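Fillura for Kids
School and Learning

How Is a Schoolbook Made?

You have a math book in your bag, or a reading book on your desk. You open it almost every day. But somebody had to decide what is on page one, and what comes after it, and which questions you must answer at the end. In this article we explain how a schoolbook comes to your classroom, and why it takes such a long time.
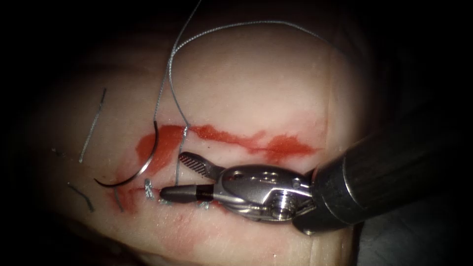 By the Fillura School Desk
For readers under 12 | Filed in: School and Learning

First comes a plan

Before anybody writes a sentence, there must be a plan of what children should learn. This plan has a long name: the curriculum. It says, for example, that children in one grade should learn to add fractions, and that children in the next grade should learn to multiply them. In many countries the government makes this plan. In other countries, each state or each region makes its own.

The curriculum is usually not very nice to read. It is mostly lists. It tells what to teach, but it does not tell the stories, the jokes or the funny problems with trains and apples. For this we need authors.

Who writes it?

A novel has most of the time one author. A schoolbook often has many. Some of them are teachers, and they know very well which things children find difficult. Others are experts in one subject, such as history or plants.

The authors divide the book into chapters and each one takes a part. This can be a problem, as people write in different ways. One author likes long sentences and another likes short ones. So there is a person called an editor, who reads everything and makes it sound like one book. The editor also asks many questions. Is this word too hard? Did we explain this already? Why is the answer on the last page different from the answer in the text?

The order is very important

Imagine that a book asks you to find the area of a rectangle, but you will only learn to multiply in the next chapter. You would be stuck! The authors must think about which thing you need to know before another thing. They sometimes write every topic on a small card and move the cards on a big table until the order is right.

They must also think about repeating. We forget new things quickly, and this is normal for everybody, also for adults. For this reason a good book comes back to old topics. If you learned about adjectives in September, you will maybe meet them again in February, inside an exercise about something else. It is not a mistake of the book. It is there to help you remember.

Trying it in a real class

When the first version of a chapter is finished, it can be tried in a school. At the publisher Sibiya, in the town of Lirdale, a new science book for grade four was tried in 16 classes before it was printed. The children used the chapters in normal lessons, and the teachers wrote down what went well and what did not.
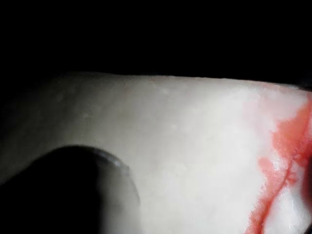

The results were useful. One exercise was meant to take 20 minutes, and most children needed the whole lesson. Another one was so easy that they finished it before the teacher sat down. The authors changed both. They also took away a long text about magnets, and put in its place a short text and two experiments that children can do with a partner.

Not every book is tried in this way, because it costs money and time. But teachers say that they can feel the difference.

Pages, colors and letters

Now the designer begins to work. The designer chooses how big the letters are and how much empty space is on the page. Empty space may look like a waste of paper, but it helps your eyes to rest. Some children find reading hard when the lines are too close to each other, so the designer leaves more room between them.

After this, another person reads the whole book again, very slowly, and looks only for mistakes. This job is called proofreading. Even so, a small mistake can hide in a book for years. If you find one, tell your teacher. Publishers do like to receive such letters, and they can correct the mistake when the book is printed again.

How long does it take?

From the first plan until the book is in your bag, it can take around two years. When you get a new book, the authors are perhaps already working on the next one.

Words to remember

Curriculum: the plan of what children should learn in school.
Editor: a person who reads and improves what the authors wrote.
Proofreading: reading a text to find the mistakes in it.

Try it yourself

Choose something that you can do well, such as tying a knot or making a sandwich. Write one page that teaches it to a younger child. Then give the page to somebody and watch them follow it, but do not help! Write down where they stop, and change your page at these places.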